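Four nights with the Hinia festival pass: is it worth it?

Tuesday, October 20, 2026

I bought the full Hinia pass with my own money, watched way too much in my pajamas, and I have opinions! 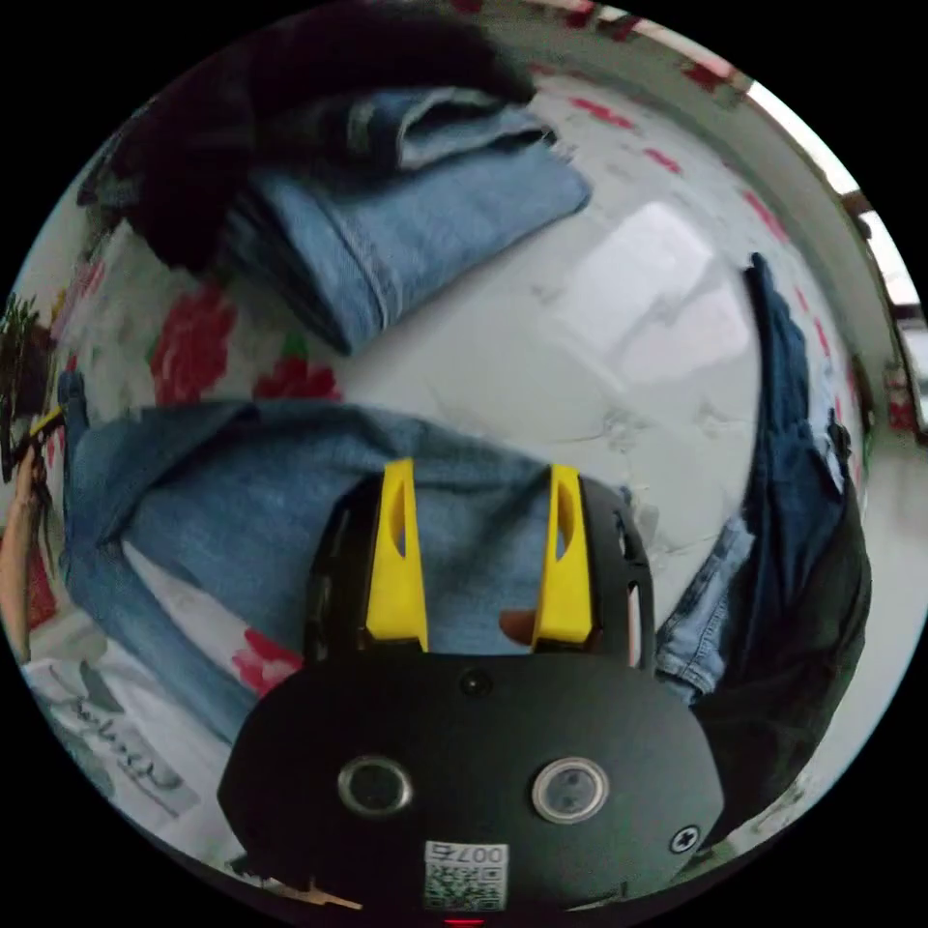 What you get

Hinia is the streaming pass for the Henow Short Film and Music Weekend, the one that used to be a single evening in the old Honkanen theater and has grown a lot since. You pay once, you get a login, and everything on the program opens up for 4 nights. Films, two concerts, a bunch of filmmaker chats. It works on a laptop, a phone or a TV, though the TV part took me a while (more on that in a second).

Setting it up

The laptop was easy. I typed in the code from my email and was watching within a minute. The TV app wanted a second code, which went to my spam folder, and then it logged me out of the laptop. I wrote to the help desk on opening night expecting nothing and got an answer before the first film finished, so full points for that. If you plan to use a TV, do it the day before.

The good stuff

The shorts are the reason to buy this. My favorite was Akis, a nearly silent film about a ferry cook on his last winter crossing, directed by Hajnalka Pintér. I watched it twice and then made my sister watch it over the phone with me, both of us pressing play at the same time like it was 2009. The chat afterward was lovely too, very relaxed, with lots about how they recorded the engine noise.

I also liked that you can pause. Sounds silly, but the last online festival I tried ran everything live, and if your dinner was ready, too bad.

The not so good stuff

The concerts sounded thin. I tried headphones, then my decent speakers, and the bass was just missing on both. The string quartet came off better than the brass band, which was a bit of a mess whenever the whole band played at once.

Search is bad. You can sort by title or by night, and that's it. I wanted to find all the comedies and ended up scrolling back and forth through the program with a pencil and the back of an envelope. There are subtitles on most of the films, but the text is tiny on a phone and I couldn't find a way to change it.

Would I buy it again?

Yes, for the films. If you mostly care about the music, get a seat in the hall. The next edition is in January and I've already put it on the kitchen calendar, with a note to check my spam folder.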